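In Praise of the Side You Never See

My dishwasher died in September, at the age of 6, which I am told is a good age for a dishwasher now. The man who came to look at it took off the back, sighed, and let me hold the flashlight. I had owned the thing for years and had never seen it from behind. The front was a smooth white door with a row of buttons I mostly ignored. The back was a landscape. Somebody had pressed ridges into it, and gutters, and little round dents with no purpose I could name, and had done it with more care than anyone took over the door.

I have been looking at the backs of things ever since, and I've become tiresome about it. I walked around my sister's refrigerator during dinner. I got down on the floor at a furniture store in Pumdale and was asked if I had lost a contact lens.

My complaint is easy to state. We have decided that a well-made object is one with nothing on it. The new Drernholm range, which costs more than my first two cars, is a black slab. The Ravport washer in the next aisle is a white slab. The salesman ran his palm over the top of each in the way people stroke a horse they can't afford and said "clean lines," and I waited for him to say what the lines were doing. They weren't doing anything. They had been cleaned away.

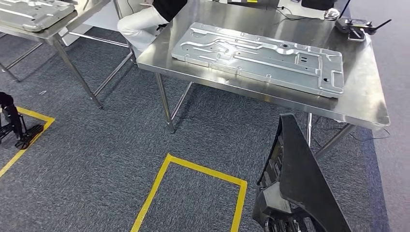
Pressed metal is a thing I'd defend in front of any jury of decorators. A flat sheet of steel flops. Carry one across a parking lot in a breeze and you'll find out which of you is in charge. Put a fold in it, or a rib, and it starts to hold itself up, and every extra rib is someone's opinion about where it would otherwise have bent. So I am partial to a big silver panel lying on a plain steel table with all its opinions showing, long straight grooves down the length and curved channels wandering over one half as if the designer had been allowed a walk. I don't need to know what it belongs to. I'd hang it over the couch. I have seen worse things over couches, and some of them had been signed.

The usual answer is that all this still exists, safely tucked inside, and that an adult doesn't need to see the ribs any more than he needs to see his own. Fair enough. I don't want to look at my liver either. But when everything interesting about an object is sealed behind a blank face, we stop believing there is anything in there. We get a machine that stops, and a phone number, and a recorded voice thanking us for our patience. My grandfather's shop fan had its whole working life on view and he fixed it every summer with a butter knife. He also lost part of a thumbnail to it, so I'll concede the grille.

There used to be a diner out by the county line called Beyene, with a ribbed metal counter front that caught the sign from across the road. It was the handsomest wall in three counties and it was, as far as I could tell, the same stuff they make truck bodies from. New owners covered it with gray boards. The gray boards have already warped. I ate there last week and took no pleasure in this whatsoever, apart from the pleasure I took.

The replacement dishwasher came with a 112-page manual, none of it about the back. It has a flat black door that shows every fingerprint in the house. Before the delivery crew pushed it under the counter I asked them to hold on a minute, and I went around and had a look. Very nice. Two deep channels and a sort of oval. Then in it went.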